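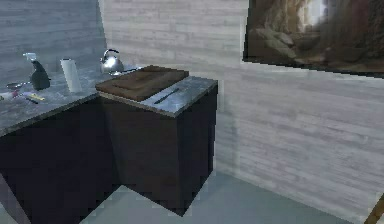

*Figure 6. Kitchen scene in Vudex, with the kettle at the back and the cutting board on the projecting part of the counter.*

## 4. Preparing the visitor demonstration

This section explains how to run the simulated demonstration at the Bollstead open day. It is written for the operator at the screen. Installation of Vudex is described in section 2 and is not repeated.

The demonstration uses two views of one simulated home, a kitchen view and a table view. Show the kitchen first. Visitors recognize the objects quickly, and you have time to explain that everything on the screen is computed.

### 4.1 Before the doors open

1. Start the demonstration computer and log in with the visitor account.
2. Start Vudex and load scene 137.
3. Wait until the textures are complete. On the Bollstead computer this takes some 35 seconds.
4. Select **Kitchen** in the view menu. Check that the kettle, the spray bottle and the paper towels are all standing on the counter.
5. Select **Table** and check that the arm and the table are both visible.

**Note:** If an object lies on the floor after loading, do not try to put it back with the mouse. Choose **Scene > Reset** and repeat step 4.

### 4.2 Showing the arm

1. Stay in the table view and press **Hold**. The arm keeps its position while you speak.
2. Name the parts of the arm, beginning with the links and the joint housings. 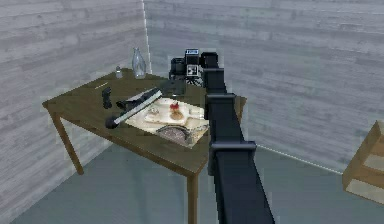 3. Ask a visitor to choose one object on the table. The bottle is a good choice for explaining why clear glass can be difficult for a camera.
4. Set the speed limit to 300 and press **Release**. Higher values are allowed by the software, but visitors then cannot follow the movement.
5. Press **Hold** again before you answer questions.

**Caution:** The Bucur hand controller can also be connected to a real arm. Before every demonstration, make sure that the output field says *Simulation*. If it says anything else, unplug the controller and call the Wundside support desk, extension 412.

### 4.3 Returning to the kitchen

1. Press **Hold**, then select **Kitchen**.
2. Turn the view slowly with the arrow keys – fast turning makes some people dizzy on the large screen.
3. Stop when the counter and the cutting board can be seen together.
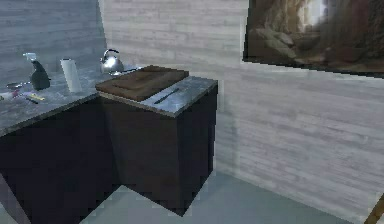

*Figure 7. The counter and the cutting board together in the kitchen view. The knife lies to the right of the board.*

4. Explain that the knife is a fixed object in this scene and cannot be selected.
5. Choose **Scene > Reset** before the next group comes in.

**Note:** Reset does not change the speed limit. Check the value again for each group.

Bollstead edition, October 2023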